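How It Works > Film and Cinema > Ages 9 to 12

We use cookies to remember your reading level and to count visits. Accept all | Manage choices

How a Film Projector Shows a Moving Picture

by Nilmini Akanda

A film projector has two jobs. It must move a long strip of film, and it must shine light through that strip onto a screen. The two jobs get in each other's way, and most of the parts inside a projector are there to sort that out.

The strip

Film is a thin, clear plastic ribbon with a row of small photographs printed along it. Each photograph is called a frame. A common small size is 16 mm film, which means the ribbon is 16 millimeters wide from edge to edge. Along one or both edges is a row of holes called perforations. The projector uses these holes to grip the film.

Each frame is slightly different from the one before it. If a person on the film is waving, the hand moves a small distance from frame to frame. A sound film is normally shown at 24 frames per second. At that speed, 3000 frames last two minutes and five seconds.

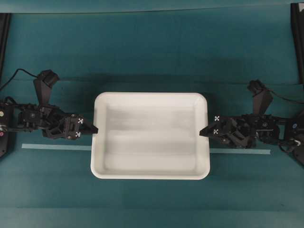
A full reel holds much more than that. There are 40 frames in each foot of 16 mm film, so a reel of 1170 feet has 46,800 frames and runs for 32 and a half minutes. The full reel sits on the front arm of the projector, and an empty reel sits on the back arm to collect the film after it has been shown.

Stop and go

If the film slid past the lamp without stopping, you would see only a smear of color. Each frame has to hold still while light passes through it. Then it has to move on fast, and the next frame has to land in the same position.

In many 16 mm projectors, a part called the claw does this. It is a small metal hook, sometimes with two or three teeth. The claw goes into the perforations, pulls the film down by one frame, backs out, rises, and goes in again. It repeats this 24 times each second. Large cinema projectors often use a toothed wheel that turns in short jerks instead.

The place where the frame stops is called the gate. It is a flat channel with a rectangular window in it. A spring plate presses lightly on the film to keep it flat. Too much pressure will scratch the film, and too little lets the picture shake.

Above and below the gate the film hangs in a loose curve called a loop. The reels turn smoothly but the claw pulls in jerks, and the loop takes up the difference. If the lower loop gets too small, the picture starts to jump and the machine makes a loud chattering noise.

The shutter

While the claw is moving the film, the light must be blocked. A spinning disk called the shutter does this. Part of the disk is solid and part is cut away. The solid part covers the light each time the film moves.

One dark moment per frame would give 24 flashes of light each second, and most people see that as a flicker. For this reason the shutter usually has an extra blade or two, which cut off the light again while the frame is standing still. With two blades, each frame is flashed twice and the screen is lit 48 times per second. The flicker is then much harder to notice.

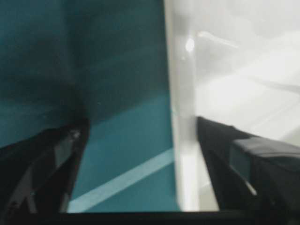

The lens is at the front of the projector, and it bends the light so that the small frame in the gate makes a large picture on the screen. The picture is sharp only when the lens is the right distance from the film. When it is too near or too far, light from a single point on the film spreads into a patch, and the patches overlap. A projectionist fixes a soft picture on the screen by turning the focus ring a small amount each way and stopping at the sharpest point. Printed titles are the best thing to focus on, as letters have hard edges.

A working example

The Lenholm is a small movie theater in Nivudcombe, in a hall built in 1854. It still shows films from reels every September. Its projectionist, Dinesh Matubbar, uses a 16 mm machine called the Gazi. Before each show he cleans the gate with a soft brush. He then threads the film, checks both loops, and turns the machine by hand for a few frames before switching on the motor. The lamp comes on last.

Words to know

Frame — one photograph on the film.
Perforation — a hole that lets the machine grip the film.
Claw — the hook that pulls the film down.
Gate — the channel where each frame stops.
Shutter — the spinning disk that blocks the light.

Get a new How It Works page by email every month. Ask a parent or teacher to sign up.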